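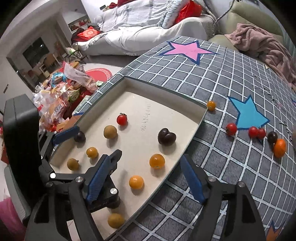

Handgreifer mit offenen Fingern an der Schale, Blick aus der Greiferkamera

Vormachen mit Handgreifer: kleines Obst auf kariertem Tischtuch, Griffe gehen daneben

Hallo zusammen,

ich nehme mit einem Handgreifer Vorführungen auf, mit denen später ein Arm lernen soll, Obst zwischen Tisch und Schale umzuräumen. Tomaten, Pflaumen, etwas Mandarinenartiges, alles durcheinander. Bisher habe ich 40 Durchgänge. Das Training läuft durch, aber der Arm greift bei den kleinen Tomaten regelmäßig zu kurz. Bei der großen Pflaume klappt es meistens.

Zwei Sachen habe ich im Verdacht. Erstens das Tischtuch: grau mit weißem Gitter und großen Sternen. Zweitens den linken Finger, der in der Kamera einen Teil der Schale verdeckt. Soll ich das Tuch wegnehmen und alles neu aufnehmen? Oder reichen einfach mehr Durchgänge?

Junau
2/7/25

Hideaki Oshima
Das Tuch würde ich liegen lassen. Ein Gitter hilft der Positionsschätzung eher, eine einfarbige Platte ist da schwieriger. Wenn der Arm später auf einem anderen Tisch arbeiten soll, nimm zusätzlich ein paar Durchgänge dort auf.

Zu kurz greifen klingt für mich nach Zeitversatz zwischen Bild und Fingeröffnung. Prüf das so: Greifer vor der Kamera dreimal schnell schließen, dann Bild und Messwert nebeneinanderlegen. Bei mir waren es im Januar fast 500 ms, da schließt der Finger im Datensatz, bevor er an der Tomate ist. Bei großen Früchten fällt das kaum auf.

Zum Verdecken: Fahr beim Vormachen von etwas weiter oben an und halte kurz still, solange die Frucht frei zu sehen ist. Erst dann runter. Und immer gleich schnell schließen. 40 Durchgänge sind für so viele verschiedene Größen wenig, aber erst den Versatz beheben, sonst sammelst du den Fehler mit.

Nilwood
Mehr Daten. Wir hatten am Ende 1.695 Durchgänge, danach lief es.

Dondedico
Noch ein Punkt: Früchte, die auf dem Schalenrand liegen, würde ich getrennt aufnehmen. Der Griff ist ein anderer als vom Boden der Schale, und wenn davon nur 3 Stück im Datensatz sind, lernt der Arm ihn nicht.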